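Learning to sleep again in a small town

Jul 27, 2022

When I moved from the city to Praretley in February, I was sure that I would sleep better. Everybody told me so. It is a quiet town, with more than 2,000 people, and after ten in the evening there is almost no car on the road. But the first weeks I was awake at three every night, listening to the refrigerator.

My neighbor Perrine Le Goff asked me one morning why I looked so tired. I told her, and she gave me the advice of her mother: get up at the same hour every day, also when the night was bad. I did not like this advice. I set the alarm for 6 and I was angry at it for many days.

Slowly I changed some other things too. I stopped drinking coffee after lunch. I put a dark curtain in the bedroom, which I sewed myself, and it is not very straight.
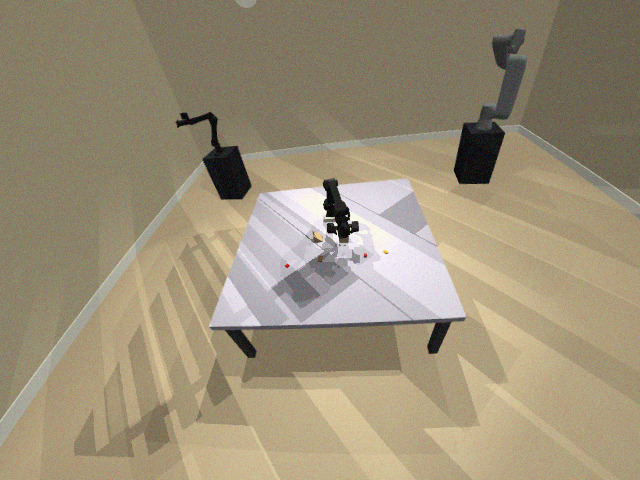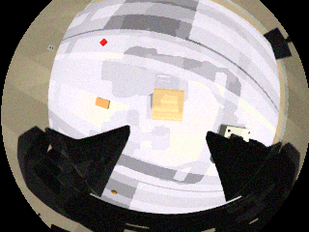
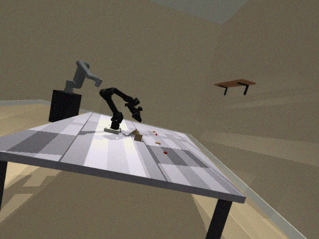 The most difficult was the telephone. I had the habit of reading the news in bed, and one article always brought me to the next one. Now the telephone stays in the kitchen and I read a paper book, a long novel about a family of bakers. I am on page 148 and I still mix up the two uncles.

I can't say that I sleep perfectly. Last week there was a warm night and I sat on the back step with a glass of water until the birds started. But I was not so worried as before. I went back to bed, slept a little, and got up with the alarm. Perrine was already outside, watering her beans, and she gave me a bag of them for dinner.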